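The Shop That Sells Nothing

A morning at Usau's Rekthorpe test store, where a robot is learning to handle fruit and a shopping basket

From the parking lot, the Usau building in Rekthorpe could be a carpet warehouse. There is a roller door, a side door with a buzzer, and a bench where people eat lunch when the weather allows. I got there at nine on a Monday in November, one of a group of visitors who had signed up for the company's open day. Most of the others worked for grocery chains or produce suppliers. One man had driven in from Grindley with his teenage daughter, who wanted to study engineering and asked better questions than I did.

Usau makes software for robots that work in stores. It doesn't build the arms. Those come from a supplier, and so do the cameras. What the company does is teach the machines the jobs that fill a clerk's early morning, such as moving produce from one bin to another, clearing out stock that landed in the wrong place, and picking up baskets that shoppers leave behind.

Rawiri Brunton runs the test store and led the tour. He spent years in produce departments before he came here, and he talks about the work the way a store manager would.

"People ask me when it's going to do the whole shop," he told us by the coffee urn. "I'd be happy if it did the basket every time."

The basket is a real problem, and most of the morning was given over to it. A lemon is forgiving. It's firm and close to round, and a gripper that lands a little off will still pick it up. A plastic shopping basket has thin walls full of holes, a rim that flexes, and handles that swing. If the robot takes it by the rim, the whole thing tilts. If it takes it by the handles, the handles have to come up together, and the load has to be somewhere near the middle. Cameras have trouble too. Looking through the slots, the software sees slices of whatever is behind the basket and has to work out that a strip of orange here and a strip there belong to the same piece of fruit.

Brunton's team tackles this by repetition. An operator guides the arms through a job by hand controls, the cameras record it, and the recording goes into the pile the software learns from. A good day is 400 recordings. The count on the whiteboard stood at 1,518 for basket jobs alone when we walked in, and someone had underlined it twice.

We were asked to stay on our side of the floor and keep our voices down, and then the operators went to work.
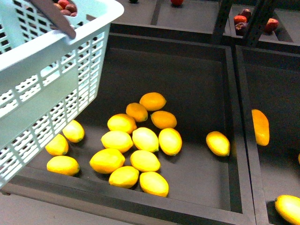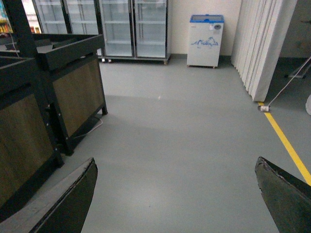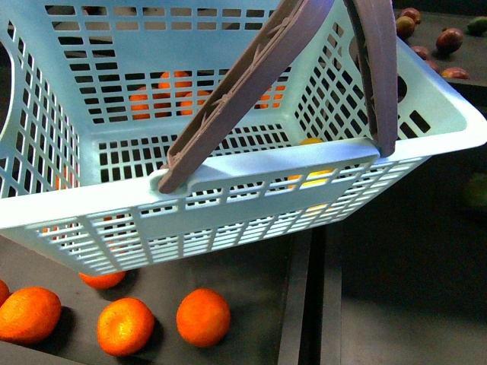 Lemons under the basket in the first view, oranges in the last, with the test store floor in between.

What the operators see

Carleen Katene has been operating since spring. She came to the job from a dental lab, where she made crowns, and she says the two kinds of work are closer than they sound. Both call for small movements and a lot of sitting still.

She let a few of us try the controls after the demonstration. I was given a simple task, which was to pick up one lemon and put it down in the next bin. It took me 4 tries. The hard part is depth. On the screen the gripper looks as if it is touching the fruit when it is still well short, and the natural reaction is to squeeze too soon. Katene watches shadows. When the shadow of the finger meets the finger, she said, you're there.

The teenager from Grindley did it on her second try.

Katene also showed us what she calls a bad take, played back on a monitor. The arm takes hold of a basket, lifts, and loses it on one side, and fruit rolls across the bin. She doesn't delete these. They are tagged and kept, and the engineers use them to teach the software what a slipping grip looks like before it gets worse - a basket that starts to turn, or a rim that bends further than it should.

The fruit itself has a short career. Lemons and oranges hold up best. Softer things bruise after a day of handling, and the team has a standing order with Sutcliffe, a wholesaler across town, for produce that is sound but too odd in size or color to sell easily. What comes off the bins at the end goes to a farmer who keeps pigs.

Questions from the trade

The grocery people were polite and not easily impressed. A buyer from a regional chain wanted to know about speed. Brunton said a trained clerk is faster at every job the robot can do, and he expects that to stay true for a while. The case he makes is for the hours when there is no clerk, between closing and the first delivery truck.

Another visitor asked about cleaning. The finger pads come off and get washed, and the arms are wiped down. She wrote that down and asked what happens if a piece of fruit bursts in a joint. Brunton said it had happened with a plum, and that it took 2 people most of an afternoon.

Someone asked about jobs. Brunton didn't dodge it, though he didn't have a full answer either. He said the stores he talks to can't fill their night shifts now. He also said he knows that won't be true of every store.

By noon the group had thinned out. Katene was back in her chair, working through the afternoon's list, and Brunton was on the phone with Sutcliffe about a late crate of mangoes. The next open day is planned for spring, and visitors can put their names down at the front desk.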